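Search news and releases
Enter keyword Go

FOR IMMEDIATE RELEASE
10/08/2024

Misden rolls out Risura chair and desk setup for shared offices in Vukiris

VUKIRIS - Office furnisher Misden has started placing its Risura rooms in the Vukiris office building. One work desk, one rolling chair, clear floor. Orders open now for other buildings in the area, delivery and setup included.

The idea is small on purpose. People who rent a room by the day or the week want to walk in, pull the chair out, sit down and work. When they leave the chair goes back to the desk and the next person finds the room the way it should be. Risura is built around that one move. Light chair, small casters, a top edge you can get hold of from standing. Desk with a plain top and enough open space below for the seat to go under.

The first rooms were fitted in September. Chairs come through Fernandes, a supplier Misden has worked with before on meeting room seating, and the desks are from Misden's own stock. Floors stay as they are. Misden does not lay carpet or bring in mats unless the building asks.

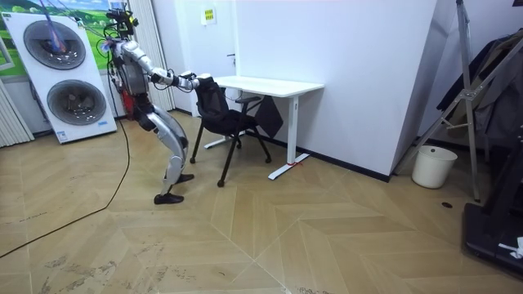
Black office chair on casters and white desk on the parquet, Risura room, Vukiris.

Tenants get a one-page room card with the setup. It is short. Chair is centered at the desk when you go, backrest toward the room. Bags off the seat. Cables up off the floor under the desk so the casters don't run over them. To move the chair, stand behind it and take the top of the backrest at both corners, then roll. Don't drag it sideways by one armrest, the legs twist and the casters scuff a wood floor. If a caster sticks, leave the chair by the wall and tell the front desk, it will be swapped the same day.

The seat folds. This was the part that got the most discussion while the order was being put together, becuase a folding seat usually means a chair nobody wants to sit in for a full afternoon. Misden tried two versions before settling. On the one that was picked the seat tips up toward the backrest and the armrests stay where they are. With seats up the chairs can be pushed closer together along a wall, handy when a room is being cleaned or needed for a standing meeting. Cleaning crews like it too - a mop gets in under there without moving the chair out to the hallway. 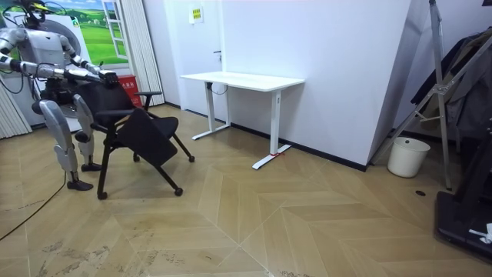 Thodoris Economou had doubts about the fold at first and said so. In his view a seat that tips up is one more thing to loosen, and he would want the hinges looked at every few months and not left until somebody complains. He also said the old chairs in his building were so heavy that people simply left them in the middle of the room, and that on this point the lighter chair wins easily.

Misden has taken the hinge point on board. A hinge and caster check is now part of the service plan, along with tightening of the armrests and a wipe-down of the desk legs. Buildings that don't take the plan get the check sheet for free and can do it themselves. A hex key is in the box, taped to the underside of the lid. Please keep it, it fits the desk too.

"We kept asking what people do with a chair when they aren't sitting in it," said Asanka Bandara of Misden. "They push it, they park it, they hang a coat on it. So we spent a lot of time on the back. Where your hands go. Whether it tips when you pull on it with a bag over your shoulder. It's not glamorous stuff but you notice it every day."
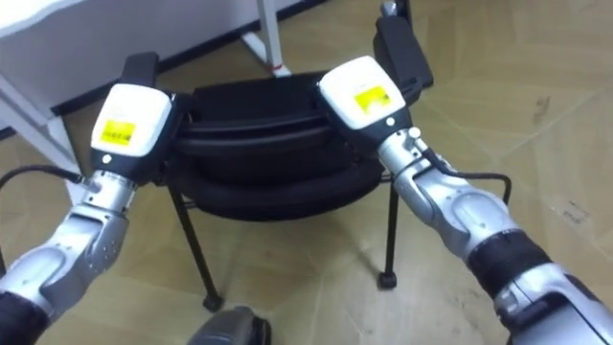

The chair from behind: curved padded backrest with rolled edges.

The full Vukiris order is for 382 chairs, of which 330 are going into single rooms. The rest are held for the meeting floor and for spares. Work is being done a corridor at a time so tenants can stay in the building, and rooms are normally back in use the same afternoon. Old chairs are collected at the same visit. Ones still in good shape get passed on to local schools and clubs, the others go to be stripped for metal. Tenants who have grown attached to their old chair can keep it, just put a note on it before the crew comes by.

What buildings get
- Chair, assembled and rolled into the room
- Desk, leveled, with the cable tray if ordered
- Room card, one for the door and one for the drawer
- Removal of old seating on request
- Hinge and caster check under the service plan

Smallest order is 10 rooms. Smaller buildings can share an order with a neighbor, Misden will split the delivery and send seperate bills. Other seat fabrics are available, longer wait. Ask for swatches early. Desk tops in white are in stock, anything else is made up when the order is confirmed.

Try before ordering: a Risura room is kept open for visits at the Vukiris building during normal office hours. Sit in it, fold it, roll it around. Groups should call ahead, it is a small room. Parking at the rear, please don't block the loading door.

About Misden
Misden supplies and maintains furniture for shared offices, training rooms and front desks. Delivery, assembly and repairs are done by its own crews.

Press contact
Asanka Bandara, Misden, Vukiris office
Larger picture files and the room card text are available on request.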